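Entretenir un plan de travail en bois massif sans y passer ses dimanches

Mis à jour le 7/3/25

Chez nous, le plan de travail a été posé par mon beau-père, dans un hêtre qu'il gardait au grenier depuis des années, et autant vous dire que je n'ai pas eu le droit de le rater ! J'ai pourtant fait à peu près toutes les bêtises possibles la première année (le citron oublié toute une nuit, la cocotte posée directement, l'éponge qui gratte...) et il est toujours là, plus beau qu'au début à mon avis. Vous êtes nombreux à m'écrire à ce sujet, alors je rassemble mes petites habitudes, celles que j'ai gardées parce qu'elles marchent dans une cuisine où l'on cuisine pour de bon.

Le nettoyage de tous les jours

Une lavette bien essorée, une goutte de savon noir, un passage à l'eau claire et on essuie aussitôt avec un torchon sec. C'est vraiment ce dernier geste qui compte, surtout autour de l'évier, là où l'eau stagne en petites flaques et finit par noircir le bois. J'évite le vinaigre pur et la javel, qui ternissent la finition. Pour les miettes collées, une spatule en plastique suffit, dans le sens du fil toujours, et sans appuyer comme une brute.

Les taches, par ordre de découragement

Le gras d'abord : terre de Sommières en bonne couche, on laisse une nuit, on brosse le matin. Pour le café et le thé, je frotte doucement avec une pâte de bicarbonate et d'eau, je rince et je sèche. Les auréoles blanches laissées par un verre partent souvent avec un peu d'huile sur un chiffon doux. Quant au vin rouge et à la betterave, il faut s'y mettre tout de suite, et accepter parfois de garder un souvenir rosé du repas jusqu'au prochain ponçage !
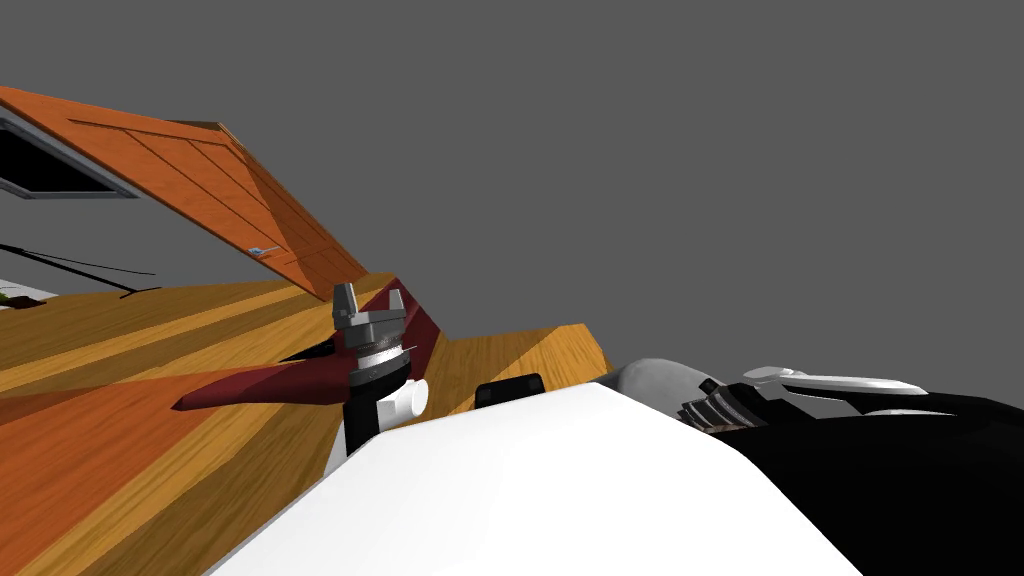
Puisqu'on parle de ponçage, n'en ayez pas peur. Un grain 120 pour rattraper une brûlure ou une entaille, un grain 180 pour adoucir, et l'on termine au 240. On suit les veines, on dépoussière avec un chiffon à peine humide et on laisse bien sécher avant d'aller plus loin. Mon amie Juwita Latuheru, qui retape des commodes, m'a appris à déborder largement autour de la tache, sinon on se retrouve avec une petite cuvette que l'on sent sous la main pendant des années.

Huiler, mais pas trop

Je passe deux couches fines en avril, quand on peut ouvrir les fenêtres, et une autre avant l'hiver. Choisissez une huile prévue pour le contact alimentaire, versez-en un peu sur un chiffon de coton, étalez, attendez un quart d'heure et essuyez tout ce qui n'a pas pénétré. Si ça colle le lendemain, c'est qu'on a eu la main lourde (ça m'est arrivé, les sets de table s'en souviennent).

Attention aux chiffons imbibés d'huile de lin ou d'une autre huile siccative : roulés en boule, ils peuvent s'enflammer tout seuls. Je les trempe dans l'eau et je les fais sécher bien à plat dehors avant de les jeter.

Et les planches à découper ?

Même régime, avec un peu de gros sel et un demi-citron de temps en temps contre l'odeur d'oignon. On rince, on sèche, puis on les range debout pour que l'air circule des deux côtés. Jamais au lave-vaisselle, même si votre belle-sœur vous jure que la sienne y passe chaque semaine.

La prochaine fois, je vous parlerai des cuillères en bois et de la manière de les ravoir quand elles deviennent rêches.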